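### 3.2 Recolha de demonstrações sobre superfícies macias

Confesso que esta foi a parte do trabalho que mais me divertiu e também a que mais me tirou o sono. A ideia partiu da Ieva Kütt, numa conversa de corredor: quase todos os nossos exemplos de limpeza vinham de tampos rígidos, e a política aprendida (a que chamamos Florkach) portava-se lindamente até encontrar qualquer coisa que cedesse ao toque. Decidimos então passar a tarefa para cima de um colchão, com pá e escova de mão, e ver o que dali saía.

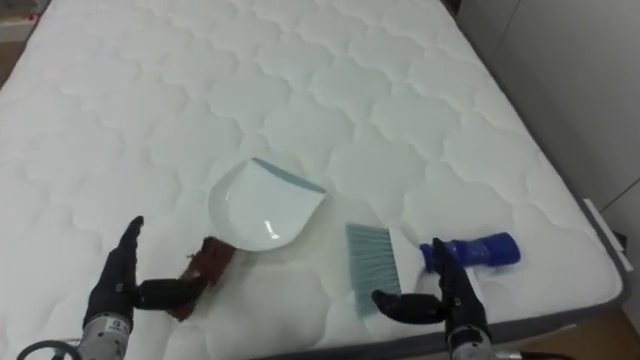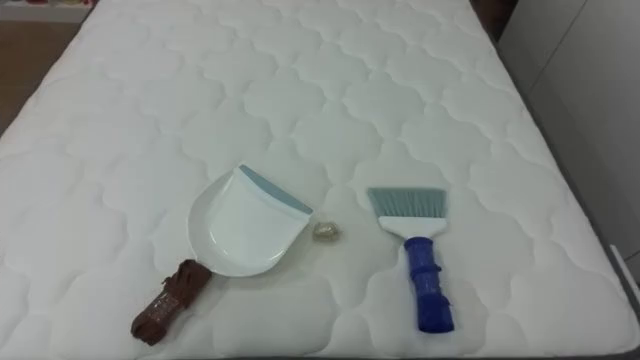
**Figura 2.** Pá e escova de mão sobre o colchão acolchoado usado na recolha.

O protocolo é simples de contar e chato de cumprir. Cada sessão tem 40 demonstrações, teleoperadas por uma de nós, e entre uma e outra mudamos a posição e a orientação dos utensílios. No início fazíamos isto a olho, mas eu tenho o péssimo hábito de pôr tudo sempre no mesmo sítio (a Hadiza Usman percebeu-o logo ao segundo dia, só de olhar para os gráficos!), e passámos a sortear as posições com um pequeno script. Também variamos a sujidade, porque varrer migalhas secas e empurrar um pedacinho de plástico amarrotado são, do ponto de vista do controlo, quase duas tarefas diferentes.

No total ficámos com 1,780 demonstrações, das quais pusemos 300 de lado para validação. Não as escolhemos ao acaso: separámos sessões inteiras, para que a mesma manhã de trabalho nunca aparecesse dos dois lados. Quando misturávamos as sessões, os resultados subiam de forma muito simpática e muito pouco credível.

O que mais nos custou foi decidir o que fazer com as tentativas falhadas. A minha primeira vontade era deitar tudo fora; a Drita Berisha insistiu em guardar aquelas em que a operadora se enganava e corrigia a seguir, e ainda bem que lhe demos ouvidos. Numa superfície que afunda, a borda da pá levanta com facilidade e a sujidade passa por baixo, de modo que recuar um pouco e voltar a assentar a pá faz parte do gesto. Sem esses trechos, a política teimava em continuar a varrer contra a borda levantada. Ficaram de fora só os episódios com perda de sincronização entre câmaras e juntas, ou em que um utensílio caía ao chão.

Quanto à anotação, usamos apenas 2 etiquetas por trecho, «aproximação» e «contacto», marcadas à mão na ferramenta Odukoya. Tentámos um esquema mais fino, com pegar, alinhar, varrer e levantar, mas eu e a Ieva discordávamos tanto sobre onde acabava o alinhar que desistimos ao fim de uma tarde bastante animada. A fronteira do contacto também tem as suas manhas no colchão, visto que o tecido começa a ceder antes de a força medida passar o limiar. Marcamos o primeiro instante em que o utensílio deforma a superfície e ignoramos o sensor nesse ponto; o efeito desta escolha no treino é discutido na Secção 4.1.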